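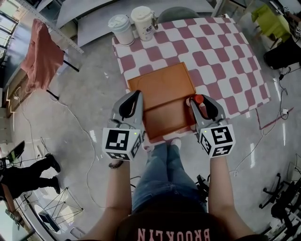 Fevmont checked tablecloth, dusty red and white
Reviewed by Enda Dolan

Product code 3184. Bought in August to replace a plain cloth from Trinar that had gone thin along the folds. In daily use for four months on a work table in Kedcombe, mostly for sorting small parts, with meals and takeaway coffee in between.

Material and finish
The label gives a polyester and cotton mix at 227 g per square metre. The hems are double-turned and stitched straight. One corner had a loose thread on arrival, which I trimmed; it has not run since. The checks line up with the table edge on the long sides and drift by a few millimetres on the short ones.

In use
The weight is adequate. A wooden box with a lid can be pushed across the cloth without dragging it into ridges, provided the box is not full. On a lacquered table the cloth creeps towards whoever is sitting at it, and I now use three clips along the far side. Small items with a red cap or lid are harder to find against the red squares than against the white. Anyone sorting screws or beads would do better with a plain cloth.

Washing
Washed at 40 degrees, line dried. Shrinkage after the first wash was roughly 1 cm on the length and nil on the width. No further change. The red has faded slightly on the side nearest the window. Coffee came out when treated the same day. A ring left overnight needed a second wash and can still be found if you look for it. Ironing is needed if creases bother you.

Compared with the Bouvier
Aisling Noonan lent me her Bouvier cloth for a fortnight. It is heavier, lies flatter and did not creep, but it took until the following evening to dry indoors. The Fevmont dried overnight.

Verdict
Sound cloth for a table in everyday use. One mark off for the creep and one for the fading.

Score: 3 out of 5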